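Hand-held gripper loses its position halfway through a recording

Posted by Ilango Poduval, 6/21/21

We use a hand-held gripper with a camera on it to record people doing small jobs, and the recordings are used later to teach an arm the same job. Since we moved to the big room at Grernside the tracking keeps dropping out. It starts well, then after 30 seconds or so the position jumps sideways and the rest of the take is useless. In the last batch of 206 takes, 60 had a jump in them. The software gives fault 1313, and the manual from Flitmont only says "tracking lost, restart".

I have cleaned the lens, charged everything and done the calibration again. It was fine in the old room, which was smaller and had no big windows. There are people walking about for most of the day. Has anyone had this? Picture of the room at the bottom.

Destwood

Had the same fault last October. Ours came down to two things. One was daylight. When the camera swings towards a bright window the exposure drops, the rest of the room goes dark and the software has nothing to follow. Try a few takes after sunset with only the ceiling lights on. If the jumps stop, get blinds or turn your work table so you have your back to the glass.

The other was people standing too close. If somebody leans over the gripper they fill a good part of the view, and when they move, the software thinks the gripper moved. Keep everyone back at arm's length while you record, including whoever is helping.

Don't carry on with a take once it has jumped. We kept some of ours in by mistake and the arm went hard into the table the first time we ran it. Nothing broken, but we now keep a hand on the stop button for every first run, at low speed.

Shenoy

try a different cable. fixed mine

Ilango Poduval

Cable swapped, no change. Did 30 takes in the evening with people kept back and only one jumped, so I think it is the light. Will ask about blinds. I have taken the bad takes out of the set.

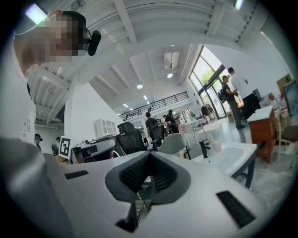

View from the gripper camera, daytime, glass door on the right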